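# Raledov Fold-Up Van Liftgate, 800 lb

In stock at Trenano, new, with the mounting kit in the box. Last updated 13/03/2024.
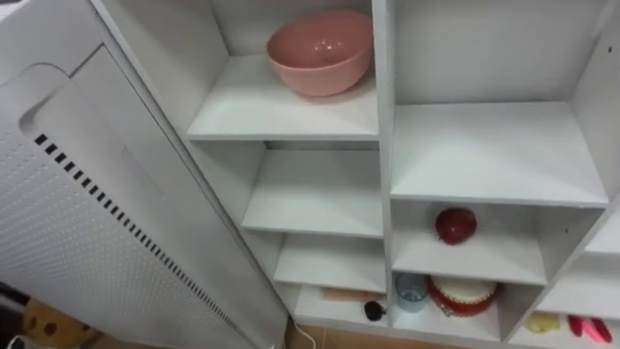

**Will the liftgate fit a cargo van with a high roof?**

Roof height makes no difference to the fit. The gate mounts to the frame and the rear sill, so what matters is the width of your door opening and whether you have a tow hitch in the way. Measure the opening at the floor, between the metal and not between the rubber seals, and check it against the chart for your van before you order.

## What I like about it

I've been selling and fitting liftgates for a good while now, mostly on box trucks, and for years I told van owners to just buy a ramp. Ramps are cheap, they don't need wiring, and there's nothing to break. Then I spent one summer helping move vending machines up a ramp in the rain and I stopped giving that advice!

The Raledov is a fold-up gate for full-size cargo vans. The platform folds in half and stands up inside the rear doors when you're driving, so your doors still close and lock the way they did before (I can't tell you how many people ask about that one). It runs on an electric pump off the van's own battery. You unfold the platform by hand, there's a spring in the hinge that takes most of the weight, and then the controller does the rest.

It lifts 800 pounds. That's plenty for a loaded hand truck, a washer, a commercial mixer, a motor scooter, most copiers, or a pallet of something light if you can get the pallet jack turned around. It isn't plenty for a full pallet of tile. If you carry tile or flour or anything else that sneaks up on you, please call me first and we'll talk about a box truck gate instead. I'd much sooner lose the sale than have you bend a platform.

## What's in the box

- Platform and lift arms, assembled, black powder coat
- Electric pump in a weather cover
- Wired hand controller with a coiled cord
- Cab cutoff switch with an indicator light
- Power cable, ground cable, and inline breaker
- Mounting kit for the van you pick at checkout
- Touch-up paint
- Printed manual and a wiring sheet

The mounting kit is the part people get wrong. It's different for every make, and on some vans it changes between the long and the short body. Send me your VIN in the order notes and I'll check it before anything ships. If I don't see a VIN I'll email you, and the order will sit there until you answer, so save us both the wait and put it in.

## Specs

| | |
|---|---|
| Rated load | 800 lb, evenly spread |
| Platform type | Folding, stores inside rear doors |
| Power | Van battery, 12 volt |
| Controls | Hand controller plus cab cutoff |
| Platform surface | Raised tread steel |
| Finish | Black powder coat |
| Warranty | 2 years, parts |
| Ships by | Freight, curbside |

## Putting it on

Can you do it yourself? Plenty of my customers do. You'll want a floor jack, a decent drill, a torque wrench, and a friend who doesn't mind lying on concrete. The job takes 7 hours if you've never done one, going by the first one I put on my own van, and I did stop for lunch. There's some drilling in the rear sill on most models, and you want to paint those bare edges right away or they'll rust on you.

The wiring is simple as long as you take the main cable straight to the battery. Don't tap it off the trailer plug. I know it's right there, and I know it looks tempting, but the pump pulls way more current than that circuit was built for and you'll be chasing blown fuses forever. The cable in the kit reaches from the pump to an under-hood battery on a long-body van with a bit left over. Clip it up away from the exhaust.

If you'd rather have somebody else do it, we install at the Li shop. Bring the van in empty, please, shelves and all if they come out easily, and leave it with us overnight. Installation is priced separately because an older van with a rusty sill is a very different job from a new one. I'll look at photos and give you a number.

## Raledov or Estisix?

I carry both, so I get this a lot. The Estisix gate is a tuck-under. It folds away beneath the bumper, which leaves the back doors completely clear, and if you're in and out of the van all day grabbing small parcels you'll love that. It's also heavier, it hangs lower, and it doesn't like steep driveways (mine has the scrape marks to prove it).

With the Raledov you give up some of the doorway. You have to swing the platform out before you can load anything through the back, though on a van with a side door that's not much of a bother. I drive one with the Raledov on it. My deliveries are few and heavy, and I load the little stuff from the side anyway.

## Looking after it

Grease the pins at the start of every season, more often if you drive on salted roads. Check the fluid with the platform on the ground. Wipe the hinge out now and then, because gravel gets in there and then the platform won't sit flat, and people call me thinking they've bent it when all it needs is a brush.

Run the engine if you're doing a lot of lifts in a row. One or two on the battery is fine.

Turn off the cab cutoff when you park. The hand controller works whether or not the van is locked, so a kid walking by could play with it otherwise.

## Shipping and returns

The gate ships by freight on a pallet, curbside only. The driver will bring it to the end of your driveway and that's where it'll stay, so have a way to move it. A lot of folks ship to a terminal and pick it up, and that usually costs less too. Look the carton over before you sign. If there's a hole in it, write that on the delivery slip, take a picture, and send it to me the same day.

Unused gates can come back if nothing's been drilled or painted and the mounting kit is still sealed. You pay the freight going back. If I sent the wrong kit for the VIN you gave me, that one's on me.

The warranty covers the pump, the arms, the controller and the switch. It doesn't cover overloading or paint. Keep your receipt with the van's papers, and if you sell the van, the coverage goes with it to the next owner.

## Ordering

Pick your van from the menu, add the VIN, and check out. The hand controller also comes in a wireless version, which I'm out of until June. You can buy the wired gate now and swap the controller later, they use the same plug.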